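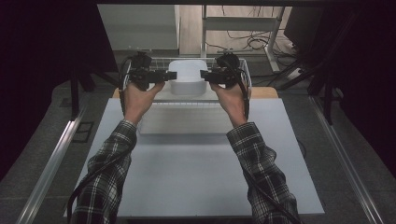

I have been putting off the food container situation since November, and this week I finally gave in and dealt with it. You know the cabinet. Everybody has one. Mine is the low one to the left of the stove, and for months the only way to close it was to shove everything back with one foot and swing the door fast.

What pushed me over the edge was soup. I had a big pot of lentil soup, I had somewhere to be, and I could not find a single lid that fit a single tub. I ended up putting the whole pot in the fridge with a dinner plate on top (the plate slid off the next morning and took a jar of pickles with it, but that's a story for another post).

So! Everything came out. I mean everything, onto the kitchen floor, including a cookie cutter and a bike light I'd been looking for since we moved to Plollthorpe. Then I sat down in the middle of it with a cup of coffee and started matching lids to bottoms, which is weirdly soothing once you get going. I had a podcast on and didn't hear a word of it.

My rules were pretty simple. If it had a lid and the lid closed, it stayed. If it had a lid that sort of closed if you leaned on it, it went. If it smelled like curry from three winters ago, it went, even if I liked it. I was strict with the takeout tubs, too. I'd been saving them for "leftovers for guests," and I'd like to report that in all my years of hosting I have sent exactly one person home with leftovers, and she brought the tub back.

The bottoms with no lids were harder. I had this idea that they'd be great for drawer organizers, and I did use two of them that way, one for batteries and one for all the rubber bands that come on the broccoli. The rest went in the recycling.

Now, the baskets. I had tried baskets before and hated them, and I think it's because I bought the solid kind with high sides. You can't see what's in there, so you forget, so you buy more. This time I went with white wire mesh, and I'm a convert. You can see straight through the sides, crumbs fall out instead of collecting in the corners, and you can slide the whole thing out like a drawer. I got mine at Maldonado, the housewares place over by the post office, where they keep them way in the back behind the shower curtains. They had a Gerkness one too that was a little prettier, with a curved handle, but the handle would have hit the shelf above and I'd have been cursing it daily.

Measure your shelf first, please! I didn't, the first time. I brought home a basket that was too deep by the width of my thumb and had to go back with my receipt and my pride in my pocket. Measure the door opening as well, because the hinges stick out farther than you think.

Here's how I've got it set up. The round-ish tubs go in the wire basket, nested where they'll nest and just sitting there where they won't. Lids stand up on edge in a second, narrower basket, biggest at the back. I tried keeping the lids on the containers for a day, and it looked gorgeous, and it took up the entire cabinet plus half the counter. So lids live separately. The flat rectangular ones I use for lunches get stacked on the right, and the glass ones moved to the shelf by the fridge, where they're less likely to fall on my feet.

I also gave everything a proper wash before it went back. Hot water, dish soap, and for the tomato stains I did a paste of baking soda and left it on while I ate lunch. It helped with some and did nothing at all for others. There's one tub that will be orange until the end of time. I've made my peace with it and it's now the marinara tub.

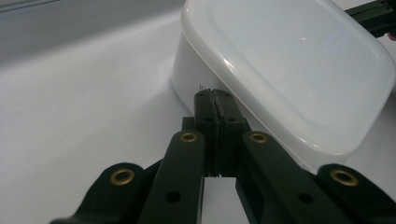 One of the see-through-ish white ones, sitting at an angle on the white tabletop.

I've gone back and forth on clear versus cloudy plastic. Clear is nicer when it's new, but I find it scratches and then looks sad, and the cloudy kind hides all that. You can still tell whether you're looking at rice or chili, and that's about as much information as I need at six in the evening. If I were starting over I'd buy one size, maybe two, from one maker, and be done with it. My Forken set is the only one I own where the lids swap between sizes, and I reach for those first every single time. I wish I'd bought double.

A couple of you asked on the last post whether I label things. I do, but only for the freezer, with masking tape and a marker. I tried the fancy chalk labels and they came off in the dishwasher and stuck to a spoon. Masking tape peels off if you remember to pull it before washing. If you forget, a little cooking oil on a paper towel will get the gunk off.

The cabinet door closes now, with one finger, no foot. I've opened it a few times just to look, I'll admit it. My other half put a lid back in the wrong basket last night and I managed to wait until they'd left the room before moving it.

Next I want to tackle the drawer under the oven, where the baking sheets and the muffin tins have been fighting it out for years. I'm thinking of an upright rack, the kind you'd use for files, but I don't know if it'll clear the top of the drawer. If anyone has one that works in a shallow drawer, tell me in the comments which one you bought and how tall it is!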